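# Lime plaster over old brick, first room nearly done!

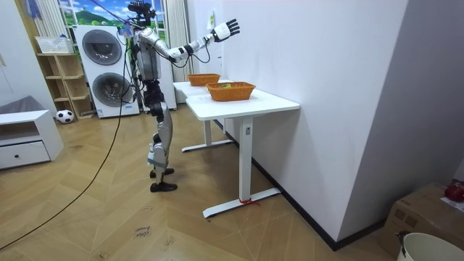

So after months of reading this board I've finally got going on the back bedroom and I wanted to share how it's going, and ask a couple of things before I start on the hall. House is a solid brick end terrace. Previous owners had everything skimmed in gypsum over a cement render and painted in vinyl, and the chimney wall was sweating every winter.

I hacked the lot off over two weekends. I used the Drundetti haired base coat in two passes and I'm now waiting to put the finish on. I can't tell you how much I've enjoyed it. It's lovely stuff to spread, it gives you ages to fiddle, and you can scrape up whatever drops on the sheet and use it again.

Two questions:

1. How long would you leave the second coat before the finish? The bag says one thing and the man at the Bodeo counter said another.
2. Is mesh worth it where the brick meets the old timber lintel?

**hodandhawk**

Great to see someone doing it properly! On the wait, go by the wall and forget the calendar. Press your thumbnail in. If it marks but doesn't dent you're ready. In a warm June with the windows open that can come quicker than you'd like, so keep misting it. Sun on one side of the room will catch you out.

Mesh over the lintel, yes, always. Take it well past the timber both ways and bed it in the first coat. If your first coat's already on you've missed the best moment, but you can still put it in a thin pass before the finish.

**pennywort_lane**

Agree about the misting, don't agree about the mesh. I've done three rooms in a house older than yours and never meshed a lintel. I put riven laths across with a good hairy mix on them and there isn't a crack anywhere. Mesh just moves the crack to the edge of the mesh.

**hodandhawk**

Only if you stop it short! I've seen it done badly plenty of times, I'll give you that. Laths are lovely but you need the depth for them and on most brick terraces the lintel sits nearly flush.

**pennywort_lane**

Fair, mine were set back an inch or so. What's yours like, OP?

**scratchcoat_sal**

Nearly flush, sadly. There's enough for a coat and a bit. Thinking I'll go with mesh in a thin pass and take it a good way past. I did the thumbnail test on the chimney wall this morning and it's still soft low down but firm up top. Do I wait for the slowest bit?

**hodandhawk**

Wait for the slowest bit. Mist the top so it doesn't race ahead.

**dampdog**

Can I ask a boring one, what did it all cost? I've got 48 square metres to do and the quote I had back was 3,000 for labour only, which made me sit down for a minute.

**scratchcoat_sal**

Not boring at all! I've only done one room so take it with a pinch of salt. Materials were a lot less than I feared, and the sting was the skip. Old cement render weighs a ton and I filled one faster than I'd planned. If you hack off yourself and get someone in for the plastering, that might bring your quote down.

**greyling**

3,000 for 48 metres of three coat lime isn't silly money, for what it's worth. It's three visits at least, with somebody coming back to check on it in between. I'd be more worried by a cheap one. Ask what they're doing about the floor edge too. Loads of people run the plaster right down to the boards and then wonder why the bottom goes brown.

**dampdog**

Thanks, hadn't thought of it like that. Will ask about the floor edge.

**trowel_and_error**

Going to be the awkward one here. Was the plaster ever the problem? A sweating chimney wall is very often a capped flue with no vent, or rain getting in at the top. I spent a whole summer replastering ours and the patch came back, because the pot had no cowl and the flue had been blocked solid. Two vents and a hood sorted it in one winter.

**pennywort_lane**

Seconded. Old soot salts as well. They draw water out of the air and no plaster in the world will stop that for good, though lime copes with it better.

**scratchcoat_sal**

Oh that's really useful. The fireplace was boarded over with no grille at all when we moved in. I opened it up as part of this and there's a decent draught now. I haven't had anyone look at the top. Adding it to the list!

**hodandhawk**

Get up there (or get someone up there) before you paint, not after. And when you do paint, limewash or a good clay paint. I've had nice results with Wiegand's, it covers well and it's kind to the lime underneath.

**greyling**

Found Wiegand chalky. It came off on my jumper every time I leaned on it. I went over to Mesenus in the end and I've been much happier with it, though it does want an extra coat on anything dark.

**hodandhawk**

Did you damp the wall down first? Mine never rubbed off at all.

**greyling**

I did! Twice! Might just have been a thirsty wall.

**trowel_and_error**

Do a test patch behind where the wardrobe's going with both and live with it for a bit. I did 6 patches in ours and picked the one I'd have put last.

**scratchcoat_sal**

Love this place. Plan is: mesh the lintel, mist like mad, leave the finish until the low bit firms up, get the pot looked at, then test patches of both paints. One more while I've got you all, sponge float or plastic for the finish? I want it flat-ish but not shiny.

**pennywort_lane**

Sponge, barely damp. Work it in circles and stop before you think you should.

**hodandhawk**

Plastic for me, then a very light go with the sponge on the corners. Have a practice on a bit of board first if you've got finish to spare.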